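Nanura adds online memorial pages and a telephone helpline for bereaved families in Ollmont

Families who have lost someone will soon be able to put together a lasting page of memories at no charge, and to talk to a real person while they do it, under a new service from Nanura, the family notices and funeral information company.

The service, which is called Bilalley, opens to the public in October. It gives every family who places a death notice through Nanura a page of their own, where relatives and friends can leave messages, share photographs, add the time and place of the funeral and, if they wish, tell the longer stories that never quite fit into a newspaper column. Families who placed a notice with the company before the launch can ask for a page too, however long ago that was, and there is no closing date for doing so.

The idea grew out of the many letters and telephone calls the company receives from people who have just been through the business of writing a notice, often at the kitchen table late in the evening with a brother or a daughter on the other end of the line. They would ring to check the spelling of a married name, or to ask whether it was all right to mention the dog, and very often they would stay on the telephone for a good while afterwards, simply talking about the person who had died.

"We have always had those conversations, and I think all of us here have come to treasure them," said Siu-fong Kong, managing director of Nanura. "A notice has to do a great deal of work in a small space. It has the dates, the family, the church or the crematorium, the flowers, and then you have run out of room and you haven't yet said that she sang in the car or that she taught half the street to swim. We wanted to give people somewhere to put all of that, and to take as long over it as they like." 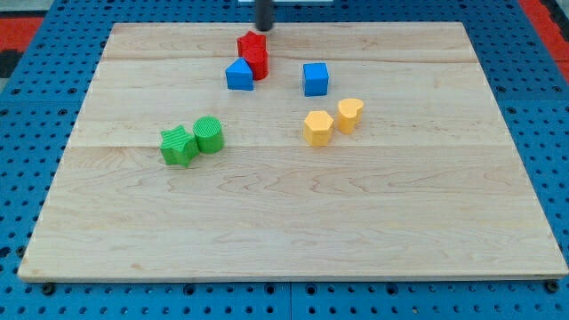 OLLMONT, October - The company tried the service out with families in Ollmont and the villages nearby before deciding to offer it everywhere. In that time 1,318 pages were set up, and between them they drew over 3,079 messages, a good number of them from old school friends, former neighbours and workmates the families had lost touch with years before.

Each page stays open for messages for as long as the family wants, and can be closed, reopened or made private at any time. Nothing appears until a member of the family has read it and said yes, and there is no advertising on any of the pages. A printed copy, bound as a small book, can be ordered through the company, and up to four copies may be sent to different addresses, which Nanura hopes will be a help to families who live a long way apart.

Alongside the pages there is a telephone line, staffed from nine in the morning until eight in the evening by people who have worked on family notices for many years. Callers can ask for help with wording, with the order in which relatives are usually named, or with the practical side of things such as when a notice needs to be in. They can also dictate the whole notice over the telephone if they would sooner not type it, and have it read back to them as often as they need.

Efa Rosser, who leads the notices team and will look after the helpline, said the team had spent a long time thinking about how the service should feel to someone using it in the first days after a death.

"You are tired, you have a list as long as your arm, and everybody is asking you questions," she said. "So we kept the questions down to three to begin with - the name, the dates, and who we should send things to - and all the rest can wait until you are ready. Some families come back to it after the funeral, and some wait for a birthday or an anniversary. One gentleman told us he had been adding a paragraph every Christmas to a notebook about his wife, and he has now begun copying it across, which I found very moving."

Funeral directors who already send notices through Nanura will be able to set up a page on a family's behalf, with the family's agreement, and hand it over whenever suits them. The first to do so was Malik, the Ollmont funeral directors, whose staff helped to test the early pages and suggested the large-print version that is now offered with every one. Guides to writing a notice, a eulogy and a thank-you message are also being brought up to date, and will be free to read or to have sent by post.

Families who would like a page, and funeral directors who would like to know more, are warmly invited to get in touch with the notices team at Nanura by telephone, by letter or through the company's website. Efa Rosser and Siu-fong Kong are both available for interview.

ENDS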